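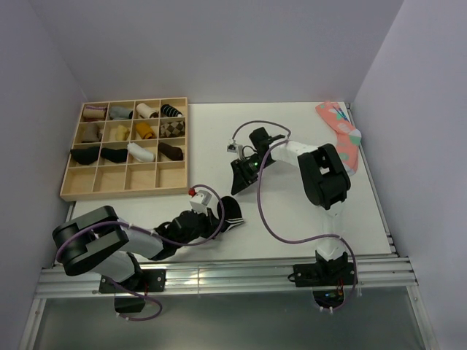

Skimell has suspended unattended running on its two-arm sorting cells after a gripper motor overheated during a long run at the company's Prellovthorpe site. The fault was logged on Jun 23, 2021, in a cell used to place socks into a wooden compartment organizer. Both arms in that cell share one mounting rail and work on small soft items, such as the black sock with white stripes, that have to be picked up off a flat white surface. According to the fault report, the left gripper closed on a folded item, did not reach its commanded position and kept pulling current until the motor casing passed its temperature limit. No one was hurt and nothing caught fire.

The controller should have cut power to the gripper after 2 seconds of stall. It did not. Fotini Xenos, who leads controls engineering at Skimell, said the stall timer was being reset each time the arm made a small position correction. With soft material between the fingers the arm corrects almost constantly, and the timer never ran out.

"The limit was in the software and it was set to the right value," Xenos said. "The counter feeding it was wrong. On a rigid part you would not have seen this, as the arm settles and the timer runs as intended."

The motor was held in stall for 12 minutes before an operator noticed the smell and pressed the emergency stop. Inspection found a softened gear inside the gripper and discoloration on one cable connector. The wrist and forearm motors were within tolerance. The right arm was not affected, although it runs the same firmware and would have behaved the same way under the same load.

The timer change was introduced in a firmware update in April. It was meant to reduce false stops, which operators had complained about on earlier builds. Acceptance testing consisted of 200 pick cycles with foam blocks and plastic cups. Fabric was left out of the test set – an omission the report lists as a contributing cause.

Alexiou, the integrator that assembled the cells, has issued a service notice to its other customers. It asks them to return to the previous firmware and to lower the gripper current limit until a corrected version is released. Cells handling rigid parts only may stay in service with the current firmware, provided that a person is present.

Spyros Bakalis, site safety lead at Prellovthorpe, said a hardware thermal cutoff will be fitted to every gripper motor. The cutoff acts on the supply line and does not depend on the controller. He said it had been proposed during the original risk assessment and dropped on the grounds that the software limit was sufficient.

Corrected firmware is in bench testing. Skimell said unattended running will stay suspended until the new version has completed a test series that includes knitted and folded items, with motor temperature logged for each gripper.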